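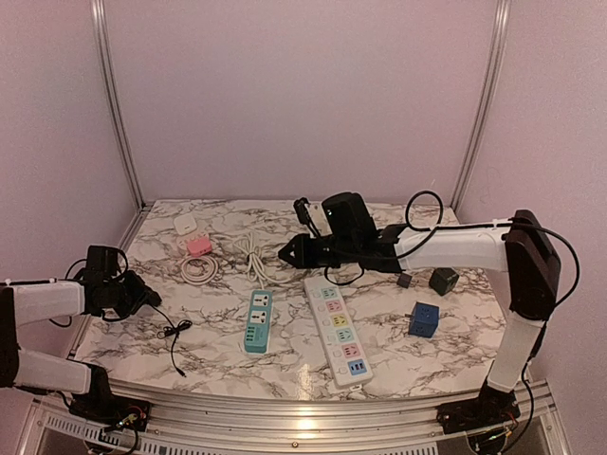 Week 6: Marble and Limestone

Reading: chapter on carbonate rocks, through the section on weathering. Bring your hand lens.

Where marble comes from

Marble starts as limestone or dolostone. When the rock is buried and heated, or sits next to a body of magma, the calcite grains recrystallize and lock together. Fossils and bedding are usually lost. A pure limestone gives a white marble. Clay, iron oxides and carbon in the original rock give the colored bands and veins.

Gray streaks are often graphite, from organic matter. Yellow and brown come mostly from iron. Green usually means serpentine or chlorite. Some veins are later than the marble itself: the rock cracked and calcite filled the crack.

The stone trade uses the word loosely. Any carbonate rock that takes a polish may be sold as marble, including plenty of limestone with the fossils still in it. In this course marble means metamorphic rock only.

Telling it from other rocks

Calcite is 3 on the Mohs scale. A steel knife scratches it and a fingernail (a little over 2) does not. Quartzite can look much the same but will scratch glass. Dilute acid fizzes on calcite right away. On dolomite marble, powder the surface first and watch closely.

Printed laminates and cast surfaces copy the veining. Look for a repeat in the pattern, and check whether a vein carries on over a cut edge.

Weathering

Rainwater is slightly acid and dissolves calcite slowly. Outdoor carvings lose sharp edges first. In polluted air, sulfur compounds turn the surface to gypsum, which forms a dark crust in sheltered spots and washes off exposed ones.

For lab

Work in groups of 2. Test all 6 samples in the tray for hardness and acid reaction. Rinse and dry each one before it goes back. Sample 4 is the Nisel stone and should be powdered only on the underside.

Lab sheets are due at the start of next class.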